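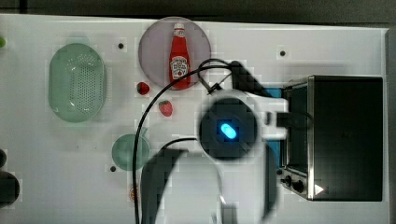
Green colander and lavender-pink plate on a white tabletop.

Review: Sustell Yeoman handheld cellular survey meter

The Yeoman is a battery-powered meter for checking mobile coverage before an antenna, gateway or repeater is installed. It scans the licensed LTE bands, lists the cells it can decode and logs signal strength and quality against a point on a floor plan. It replaces the older Sustell unit with the fixed aerial, which many installers still carry. We bought ours through Vovetti, the distributor, at the normal trade price.

What is supplied

The meter comes in a soft case with two detachable whip antennas, a directional antenna on a short lead, a mains charger and a USB cable. The quick-start card covers switching on and running a first scan. The full manual is a download. No calibration certificate is included in the standard kit and it has to be ordered separately, so check this if your customer asks for traceable readings.

The case has a moulded slot for a spare battery. The spare is an extra.

How it was tested

Delali Laryea and Kobina Opoku used the meter in May on a warehouse survey for Wundlow, which wanted to move its stock scanners from Wi-Fi to a cellular service. The building is steel-clad with racking to the roof. Readings were taken at 104 points on the ground floor and repeated with a laptop-based scanner whose behaviour we know well. Both instruments used the same antenna on the same tripod.

Accuracy

Agreement on reference signal power was good. The two instruments rarely differed by more than the spread we see when the same instrument is read twice. Signal quality figures were less consistent. Close to the loading doors, where two strong cells overlap, the Yeoman reported better quality than the laptop scanner, and the gap did not close with longer averaging. Sustell's support desk says the meter samples quality over a narrower part of the channel by default. A setting to widen it is under Advanced, Measurement, Bandwidth. With that changed, the results came into line. In our view the wider setting ought to be the default.

Cell identification was reliable. Weak neighbours appeared in the list and dropped out again between scans, as they do on any receiver of this class.

Speed

A full scan of all bands takes long enough to be a nuisance if it is repeated at every point. The sensible method is to run one full scan at the entrance, lock the meter to the bands found, and survey on those. Locking is per project and survives a restart. It does not survive a firmware update, which we found out on site.
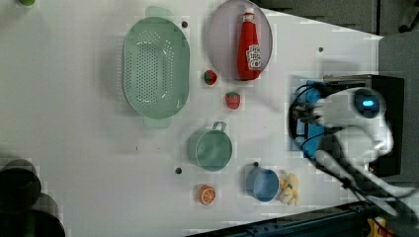
Page last changed: June 13, 2018

Screen and controls

The display is readable outdoors with the brightness at maximum. Touch response is poor through gloves, but the physical keys cover every function needed during a walk. The key for storing a point sits next to the key for leaving the project, and both have the same shape. Saoirse Kinsella put a strip of tape over the second one.

Floor plans are imported as PDF or PNG. Large PDFs made on a drawing package with many layers load slowly and in one case failed with the message "File error 5". Flattening the file first cured it.

Battery

Almost eight hours with the screen dimmed and two bands locked. Continuous full scanning at full brightness shortens this a good deal. The meter will run from a USB power bank, though it will not charge while a scan is in progress.

Reports and export

The desktop software is the weakest part. It draws a clear heat map and exports raw readings to CSV, with one row per cell per point. The column headings change with the language setting of the computer, so any script that reads the file by heading will break when a colleague uses another language. Read by column position for now. Report templates can carry a company logo but the section order is fixed.

The licence covers five computers. Moving a licence means releasing it from the old machine first, and a machine that has died has to be dealt with by email. Ours was released the next morning.

Training

Vovetti offers a half-day course. Mansa Issahaku attended and thought the section on antenna placement was worth the time for new staff. The section on the meter itself follows the manual closely. Anyone who has used a scanner before can skip it.

Compared with the older unit

Receiver sensitivity is better, mainly on the lower bands. The detachable antennas are a clear gain, as the old one could not be used with an external aerial at all. The older unit starts faster and weighs less. Project files from it can be opened in the new software but cannot be loaded back on to the Yeoman.

Points for

Good agreement on signal power
Band locking per project
Removable battery and antennas

Points against

Narrow quality measurement by default
Awkward key layout
CSV headings that depend on language
Calibration certificate costs extra

Recommended for installers who survey buildings regularly. For an occasional check before fitting a single gateway, the signal page in the gateway's own settings will usually do.

Reviewed by Dela Abubakari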